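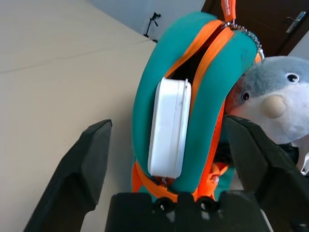
Household robots still slow at packing and tidying, trial finds

June 14, 2025

Print this page | E-mail this page

Robots fitted with a simple two-fingered gripper can now complete many everyday chores without help, but remain well short of the pace and care expected of a person, according to results released by the Mirnetti Centre for Applied Automation.

The centre's household program recorded 1,823 attempts at 24 common tasks, among them folding tea towels, loading a dish rack, wiping a bench and putting items into or taking them out of a school bag. Each task was set out on an ordinary table, and operators were instructed not to step in unless there was a risk of damage.

Clearing a table of rigid objects was the strongest result, with 87 per cent of attempts finished correctly. Tasks involving fabric, straps and zippers were the weakest. The centre said soft bags presented a particular difficulty, as the opening changes shape whenever the bag is touched and small attachments such as key chains and toys can catch on the fingers.

"A child can hold a bag open with one hand and find a pencil case with the other," said program director Sigrún Østergaard. "Our machines can do parts of that job. They cannot yet do it at a speed that a family would accept."

The average time for the bag tasks was 485 seconds. The centre did not set a target for speed in this round and will do so in the next.

A smaller part of the program looked at shop-floor work, including restocking low shelves and sorting returned goods. Timo Brandes, operations manager at the retailer Caputo, which provided shelving and stock for the trial, said the company had no plans to place the machines in its stores.

"We are interested in the work done after closing, when there is no customer waiting," Mr Brandes said. "Returned goods come back in all sorts of packaging, and that is where the errors were."

The centre will publish the full task list and scoring rules later in June. Organisations wishing to propose further tasks may apply in writing to the program office.

Print | E-mail

Recent items

Sunilov opens second parts warehouse
Natura to test automated shelf labels
Mirnetti Centre calls for household task proposals
Safety guidance for shared workspaces updated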